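Review: Grenora pocket projector

Four weeks with it now. Short version, good picture, lousy fan, buy the stand.

Long version further down, typed fast as I'm due at a screening.

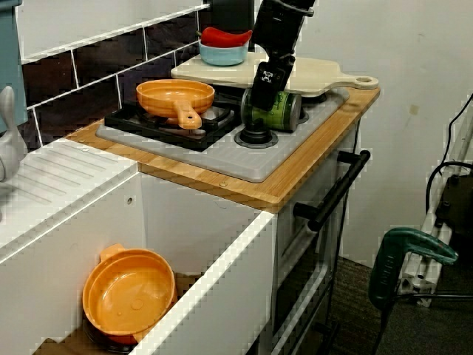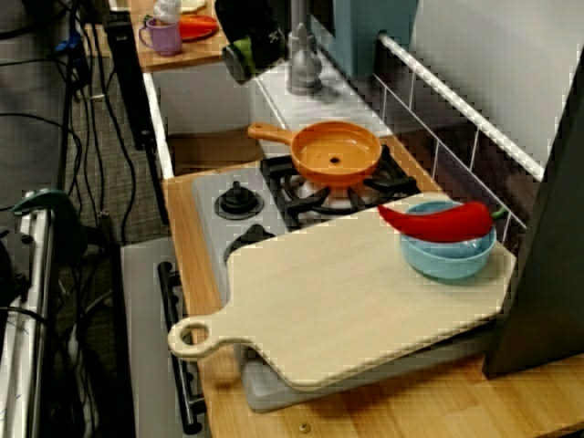
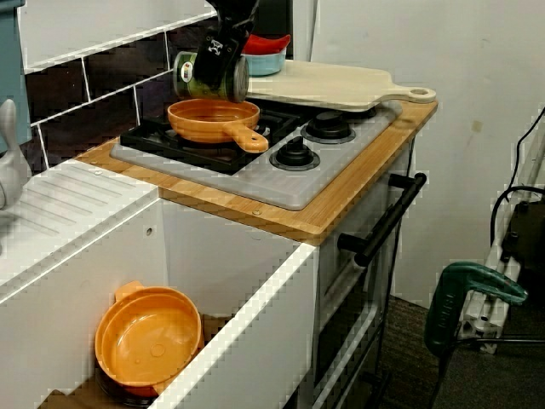
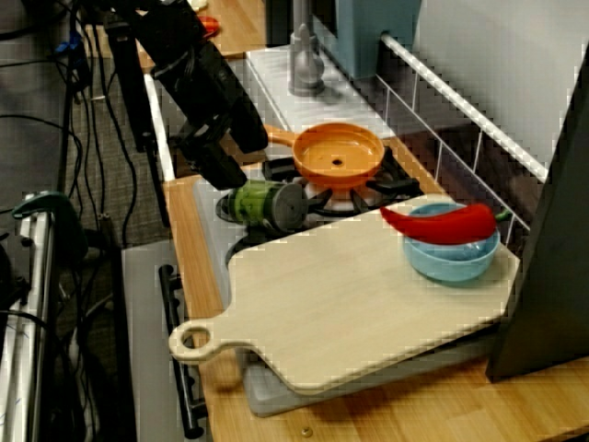 Heidrun Pfister
Home viewing columnist

So. Background. I've watched films at home on a 43 inch telly for years and been fine with it. Then my neighbour Liviu Pop got the Grenora and had us all over on a Saturday for Utness, the snowbound western with hardly any talking in it. Big white wall, lights off. I wanted one before the opening titles were done.

Picture first. In a dark room it's lovely. Blacks are grey if you look for it, but you stop looking. Skin tones nice out of the box, a bit pink in Cinema mode, so use Natural. Colours in general a touch warm. Ran Utness again at my place to compare, all those white fields, and no blotches or tinted corners. In daylight, forget it. Even with the blinds down at 4 in the arvo I lost half the night scenes in Bucur, and Bucur is mostly night scenes.

Motion. Turn the smoothing OFF. It's on by default, buried under Picture > Advanced > Clarity, and it makes everything look like a soap. It also switched itself back on after an update. Grr.

Sound is poor. Tinny, one little speaker firing out the back, so if the projector's behind you the dialogue is aimed at your bookshelf. Plug in anything else. Bluetooth works but there's lag, lips visibly out, and the delay slider only goes one way (the wrong one). Cable was fine.

The fan. Loud on Bright, ok on Eco. Quiet film on Bright, you'll hear it the whole way thru. I sat through all 94 minutes of Bucur with it whirring next to my ear and by the last reel, that long silent bit on the ferry, I wanted to chuck it off the balcony. Eco costs you some punch but I leave it there now.

Focus is auto and mostly right. Hunts a bit on startup. Subtitles sharp in the middle, slightly soft at the left edge. Keystone correction does the job but crops the picture, so put it square to the wall if you can. The Nundia stand is sold seperately for 25 dollars and should be in the box. Without it you're stacking books.

Remote is small, no backlight. Lost it twice.

Would I go back to the telly? For the news, yes. For a film after dark, no.

Good: picture at night, size, quick to set up.
Bad: fan, speaker, smoothing, that remote.

Haven't tried it outside yet. Will update in December when it's warm enough to drag the couch out.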